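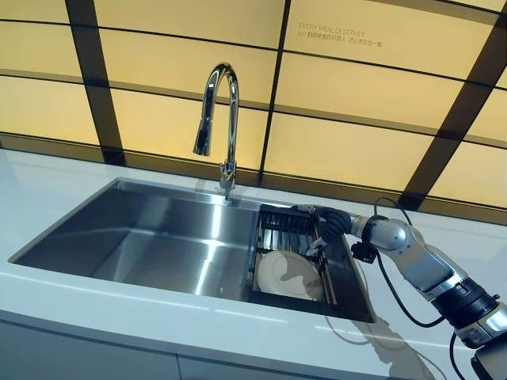
The kitchen sink and its dish rack, with the amber panels glowing behind.

Farside relay swimmers bring it home from Wadville

What a weekend for the Farside Masters! Our mixed relay squad went up to the Wadville open-water meet with modest hopes and a van full of towels, and came back with the Appiah Cup, which the club has been chasing for as long as most of us have been members.

For anyone new to it, the Appiah is a four-leg relay across the reservoir at Wadville. Each swimmer goes out to the far buoy and back, tags the next one on the pontoon, and then gets to stand there shivering and shouting. Teams have to have 2 men and 2 women, in any order they like, and the choosing of that order is where a lot of the arguing gets done (ours went on through most of the drive).

In the end we put our steadiest swimmer out first, and it paid off right away. The wind was coming straight down the water and the opening leg was a mess of elbows, with several teams drifting wide of the buoy. Ours held a tight line, turned inside the pack and handed over in fourth place. The second leg kept us there. Then came the third, and I can only say that those of us on the bank lost our voices. We went past the home team on the way out, past the Zarkach crew just after the turn, and came into the pontoon a body length down on the leaders.

The last leg was as close as anything I've watched from a wet lawn chair. Side by side to the buoy, side by side most of the way back, and then our anchor found another gear somewhere past the moored rowboats and touched first. The winning margin was 2 seconds. Two! The officials took a while to confirm it and we all pretended to be calm.

Zarkach came in third and were very good company afterward. They had brought soup, and they shared it. We have promised to return the favor when they come down to us in December for the pool gala, so if you have a big pot and a recipe that feeds a crowd, please let the social desk know.

There was plenty to cheer in the individual events too. Our entry in the long swim was the biggest we've ever sent, and every one of them finished in conditions that had a fair few people climbing into the safety boats. One of our first-season members, wearing cap number 888 and a borrowed wetsuit, took a full four minutes off a previous best over the distance and then went straight back in to cheer the slower swimmers home from the shallows. A special mention as well for the two of our members who were swimming in open water for the very first time. They have already asked about next year.

The cup itself is bigger than it looks in the old photographs and has a dent in one handle that was there when we got it — please remember this if anyone asks. It will be in the cabinet by the front desk once the engraving is done. Come and have a look, and bring the kids.

Training carries on as normal. Wednesday evening is still the endurance set, with the lanes opening at 7 p.m., and there's room in the middle lanes if you have been thinking about coming back after a break. The pace is friendly and the warm-up is longer than it used to be, which my shoulders appreciate. If you want to try for a place in next year's relay, tell whoever is coaching on deck and they'll add you to the time trial list.

Lost property from the van: one gray fleece, a single flip-flop (left foot), and a very nice pair of mirrored goggles. All at the front desk.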